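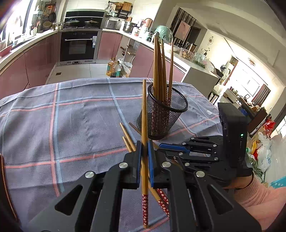 Where should chopsticks be kept in a shared student kitchen?
Upright in an open holder on the dining table, with the patterned ends all pointing the same way.

Shared Utensils and Table Storage at Berge House
Student project report, Household Studies
Prepared by Olesia Kuzmenko
Submitted Friday, November 26, 2021

1. Background

Berge House is a student residence with one kitchen on each floor. Residents of the second floor asked in August for a review of how small utensils were stored. Chopsticks were the most frequent complaint. They were kept in the cutlery drawer with the knives and forks, where they slid under the tray, and pairs were often separated. The residence office approved a small project with a budget of 50 dollars, which was to cover holders, labels and any replacement utensils.

2. Method

Three kinds of storage were tried in turn on the dining table: a shallow tray, a tall ceramic jar and a black mesh pen holder of the type sold for desks. Each remained in place for two weeks. Residents were asked to return chopsticks to the table after washing and drying them, and to write any remarks on a sheet kept by the door. The sheet was collected at the end of each period.

The wooden chopsticks used on this floor have a red pattern with small flowers near one end and are plain along the rest of their length. Residents did not agree at first on which end should go into the holder. For the third period the rule was set as patterned end down.

3. Findings

The tray was easy to clean but took up space at meals, and it was moved to the counter so often that several residents stopped looking for it. The ceramic jar was stable. It was also deep and closed at the sides, and four residents wrote that they disliked not being able to see whether the bottom was clean.

The mesh holder received the most favorable remarks. The pattern could be seen through the sides, so a stick placed the wrong way up was noticed and turned. Two problems were recorded. Long chopsticks fan out above the rim and one or two tend to lean away from the bundle. Sticks were also left lying on the tablecloth beside the holder after sorting - a matter of habit more than of storage.

4. Recommendations

The mesh holder should remain on the table. It should be emptied and washed every Sunday evening by the resident on kitchen duty. Chopsticks must be fully dry before they are put away, and any that are split or rough should be discarded. Spare pairs may be kept in the upper drawer, tied with string.

A second holder for spoons was requested by residents of the Povham wing. This request falls outside the present project and has been passed to the residence office.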